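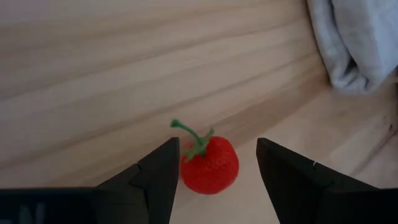 ## About Samano

Samano mills and blends gluten-free flours for bakeries, school kitchens and home bakers. We run a single production site with two mills, one blending line and a test bakery. No wheat, rye or barley enters the building.

The company was started by Thilini Jayasinghe, a cereal chemist, who had been making rice and sorghum blends for a bakery called Kasmont. When Kasmont closed its wholesale side, she took over the lease and the smaller of the two mills.

## What we make

The current list has 16 products. Most are single flours: white rice, brown rice, sorghum, millet, buckwheat and tapioca starch. The rest are blends sold under two names.

- **Avska** is a bread blend with psyllium husk. It is meant for yeast doughs that are shaped by hand and needs more water than most recipes call for. Start at 916 g of water per kilogram of blend and adjust from there.
- **Biswas** is a pastry and cookie blend with a finer grind and no added gum. Customers who need a binder add their own.

Avska is packed in 1 kg and 10 kg bags. Biswas also comes in a 25 kg sack.

## Testing

Each lot is sampled at the mill, after blending and again after packing. Samples are tested for gluten in our own lab, and one lot in every 49 is also sent to an outside lab. A lot that reads above our limit at any stage is not sold, including as animal feed.

Moisture and particle size are recorded for every lot. Bakeries can ask for these figures by quoting the lot code printed on the bottom seam of the bag.

## The test bakery

Blends are baked in the test bakery before release, in a deck oven and in a standard home range. Recipes on this site were written there. Weights are in grams. Cup measures are given for the home recipes only and are less exact.

## Orders and visits

We supply some 200 trade accounts. The minimum trade order is one mixed pallet. Home bakers can order single bags through the shop page.

Visits to the mill are by appointment. Visitors may not bring food into the production area. The mills are shut down for cleaning for two weeks each September, and orders placed in that period ship from stock.

*Page last revised 23 December 2019.*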